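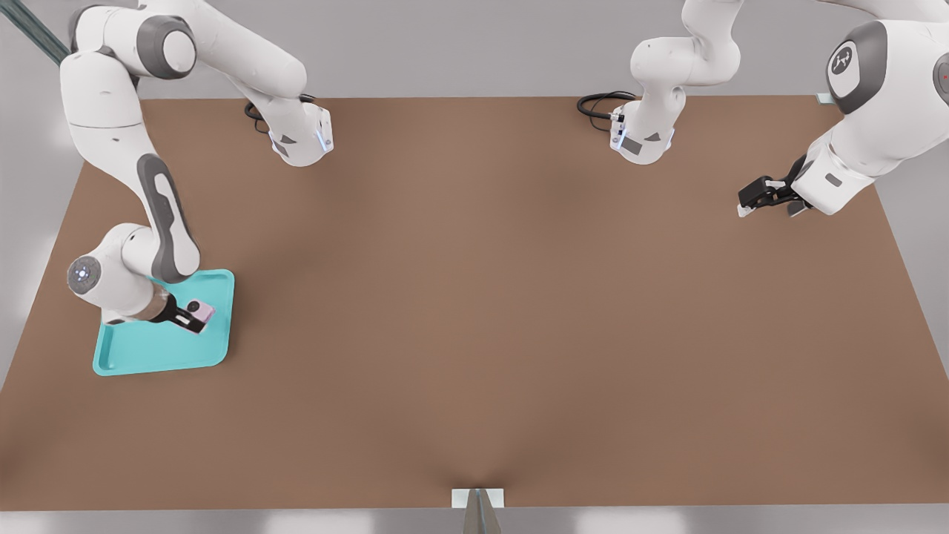 Kitchen Table Money: Tips for Running the Household Investing From Home

Updated 03/04/2024

I love this stuff. I know most people would sooner descale the kettle than sit down with their super statement and a share register, but once you've got a routine going it's easily the most satisfying hour of the month! These are the habits that have stuck at our place. General tips only, so see a licensed adviser for anything personal.

Start with one sheet of paper
Before you open a single app, write down everything you own on one page. Savings, super, any shares, the fund your nan opened for you, the lot. Put the fees beside each one. I did ours with a pencil and a mug of tea and found an old account at Zollent with $2,176 in it, quietly paying a monthly fee to do nothing at all. Closed it the same afternoon.

Pick your buckets before your investments
We use three: money for this year, money for the next few years, and money we won't touch until we're old. The first sits in plain savings. The second is mostly term deposits and a short bond fund. The third can bounce around as much as it likes! Label them however you want (ours are named after saucepans, smallest to largest) but do the labelling first.

Rebalance with new money
Selling things to get back to your target mix can mean tax and brokerage. If you're still adding regularly, just point the next deposit at whichever bucket has fallen behind. We put in $1,000 at a time and it nearly always goes to the smallest one. Takes me five minutes with the calculator. 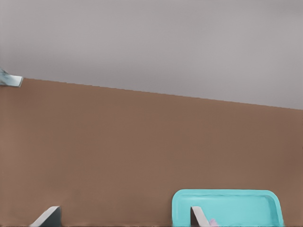
A reader from Ilbridge wrote in to say she does the reverse and rebalances once a year in March, whatever the markets are up to, and that having a fixed month stops her fiddling. Great system, and if you're a fiddler I'd copy it. Just check whether a sale triggers capital gains before you press the button.

Keep the paperwork where you'll use it
One lever-arch folder, one tab per holding. Dividend statements go in the day they arrive. I tried doing it all on the computer and lost track of which download was which, so now I print the annual tax statement and hole-punch it. If you'd rather stay digital, name every file with the year first so they sort themselves into order - such a small change and so good at tax time.

Watch the overlap
Owning 13 funds doesn't make you diversified if they all hold the same banks and miners.
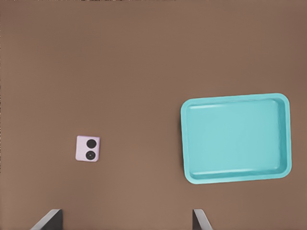

Pull up the top ten holdings for each one and lay the lists side by side with a highlighter. Anything you colour in more than twice deserves a think. When we did it, our De Haan share fund and the index fund were practically twins, so we stopped adding to the dearer of the two and left it at that.

Automate the dull bits
Set the transfer for the day after payday. Turn on dividend reinvestment if you don't need the cash, but do keep every notice, as each reinvestment is its own little parcel with its own cost price. The Unau spreadsheet template has a column for this and it's a ripper.

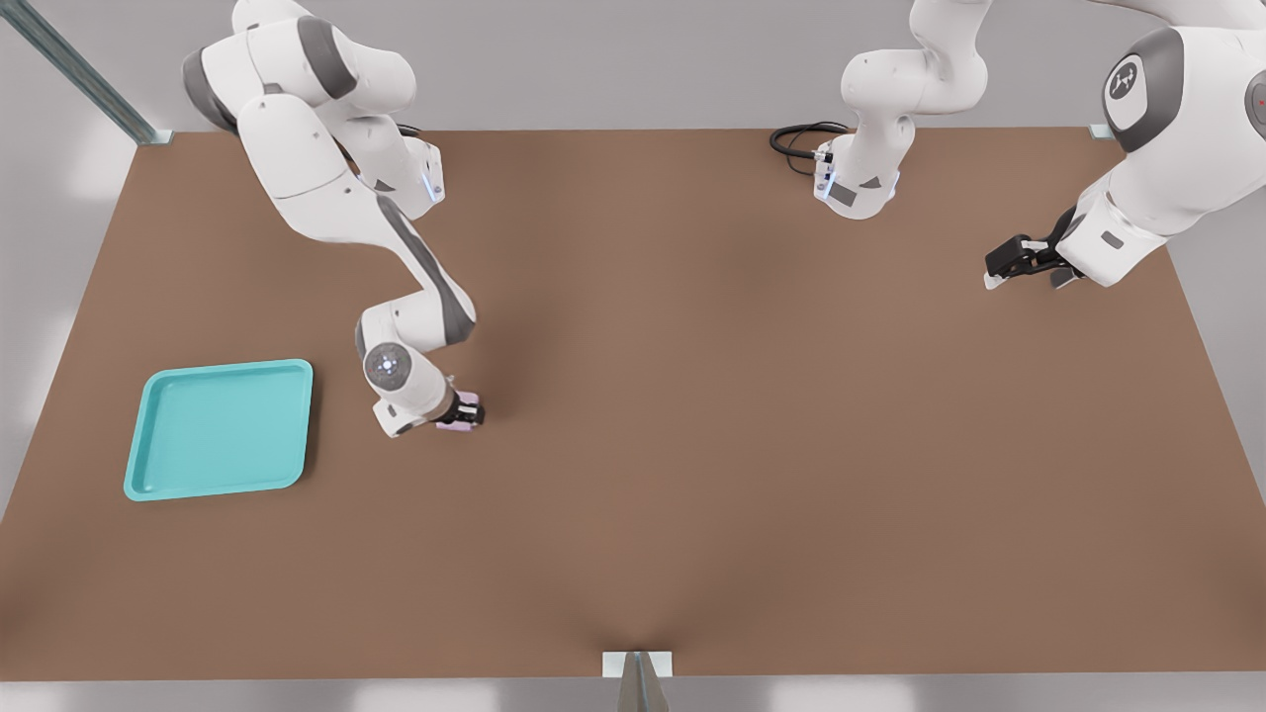 Should I pay off the credit card before I start investing?
In most cases the card comes first. Card interest is usually well above what you could reasonably expect a balanced portfolio to earn, and clearing the debt is a certain saving.

Leave the app off your phone
Prices move all day and your plan doesn't need to. I check ours when I do the folder and the rest of the month I'm in the garden. Next up on my list is sorting the beneficiary forms for our super, which I've put off for far too long.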